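27 July 2020

Loltcombe mail ballot requests keep climbing, new Trudier poll says

I've been waiting on this one all weekend, and it landed in my inbox just before breakfast. Trudier has a new poll out on how people in Loltcombe plan to vote this fall, and the short version is that a whole lot of them don't plan to leave the house to do it.

Trudier talked to 292 registered voters by phone and online (small sample, I know, so go easy on it). More than half say they'll vote by mail. Among people over 65 it's higher still, and the ones who told the pollsters they're very worried about catching the virus at a polling place are almost all in the mail column. The in-person crowd leans younger and a good deal more Republican, same as we've been seeing in other places this summer.

What caught my eye was the question near the bottom, the one on whether people trust their ballot will get counted. That number has slipped since the last time Trudier asked it. The drop is only 2 points, well inside the margin of error, so I wouldn't hang a whole theory on it — but I'd sure like to see it asked again after Labor Day.

Meanwhile the county race is still a mess to read. Trudier has it close to even, and Korka, the other outfit polling down here, had the challenger up by seven earlier in July. They use different likely voter screens, and Korka doesn't weight by education, so take your pick! I tend to trust the Trudier folks a bit more on local races, though they missed the school bond badly two years ago and I haven't forgotten it.

One more thing for those of you who keep emailing me about drop boxes. The county says it will have up to 101 of them out by October, counting the ones on the Pangaribuan side of the river. The list of addresses isn't posted yet. I called the elections office twice last week and got the same recording both times, the one telling you to check the website.

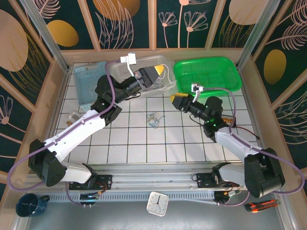
If your ballot request went in before the primary, you may need to send a new one, depending on which box you checked on the form. Mine only covered the primary, so I'm filling it out again tonight. The full crosstabs are supposed to be up on the Trudier site by Wednesday, and I'll go through the age numbers when they are.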